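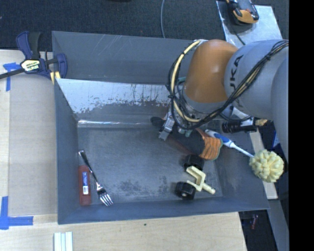

Bin-picking tips from the Zurkthorpe shared workshop

Clamp the bin. A metal bin on a wood bench skates away the first time the arm nudges it, and you will then spend an evening teaching positions that no longer exist. One bar clamp on the rim is enough. Pads on the jaws save your paint, if you still have any.

Put blue tape on the bench before you move anything. A T here, an L there. Refilwe Chauke writes nothing on hers and claims to remember what each one means. Write on yours.

Tie the cables with slack at the joint. Run it through its full swing by hand speed first and watch the loop, since a tight one will unplug itself at 10 at night.

Start with junk from the kitchen drawer. A fork is a wonderful teacher of humility: thin, shiny and flat on the floor of the bin. Narrow boxes standing against a wall are nearly as bad. Leave both in. Taking out the hard stuff gets you lovely numbers and a robot that can pick up a sponge.

Bare metal glares. We lost two evenings to a bright seam that our Raltach software believed was an object, and it went for it 555 times by the log. Move the lamp before you touch the code.

Long handles that stick out over the rim need their own approach angle. Ours took up to six tries to get right.

Valquíria Lins wants her pliers back. Check the bin first.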